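The Bottom of the Box

Every home has a container that fills up with whatever has no other place to go, and Driltholm has more of them than most

By Farzad Ranjbar
December 17, 2025

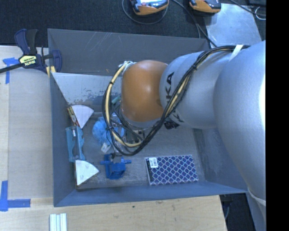 The mixed box starts with good intentions. Someone buys a deep plastic tub for the garage or the hall cupboard, meaning to keep one kind of thing in it, and for a month or two that works. Then a torch goes in, and a roll of tape, and a child's shoe. By the following winter the lid no longer shuts and the tub is where the household looks last.

I spent part of the autumn in Driltholm, where the Ruddock exchange has been taking in boxes like these for two years. People bring them in full, usually unsorted. Staff empty them, clean what can be used and put it on the shelves in the front shop, where anything small costs 84 pence. The rest is split between repair, recycling and the skip.

The exchange took in 42 boxes in the week I was there. No two were alike, though after a while the same things kept turning up: half-used candles, adaptors for phones that have long gone, jam jar lids, picture hooks, a great many tape measures. Batteries are pulled out first and kept apart. So is anything sharp.

The depth of the container matters a good deal. In a shallow tray, everything can be seen at once and a wrong item stands out. In a deep bin, things slide towards the walls and settle against each other, and whatever is on top hides what is underneath. Small items suffer most. A pair of nail scissors can sit at the bottom of a deep tub for years while two more pairs are bought to replace it.

The people who sort at Ruddock have a set way of going about it. They don't tip the box out, which breaks things and makes the pile harder to read. They lift items out singly and lay them down with a gap between each. Large pieces come out early to make room. Soft things go last if they are lining the bottom, as they often are, and they are shaken over the table in case a ring or a key has worked its way into the folds.

It is slow. A full tub can take most of a morning, and there is a temptation to stop at the point where it merely looks better. The exchange asks people who want to sort at home to finish one box before opening the next.

Scuffs and scratches on the container itself are ignored. A worn bin goes on being useful long after it stops looking smart, and the exchange sends its empties out again to anyone who asks. Split walls and broken handles are the only reasons for turning one away.

A second exchange is due to open in January at Rarnomstead, in the old Pliment carpet warehouse. It will have longer tables and a separate bench for electrical goods, which at present share a corner with the crockery.

My own box came back with me from the loft in October. I took out a bicycle pump, three extension leads, a tin of brass screws and a travel clock that I had accused my brother of losing. The pump and the clock have stayed. The leads went to Driltholm, and the screws are in a jar on the kitchen windowsill until I put up the shelf they were bought for.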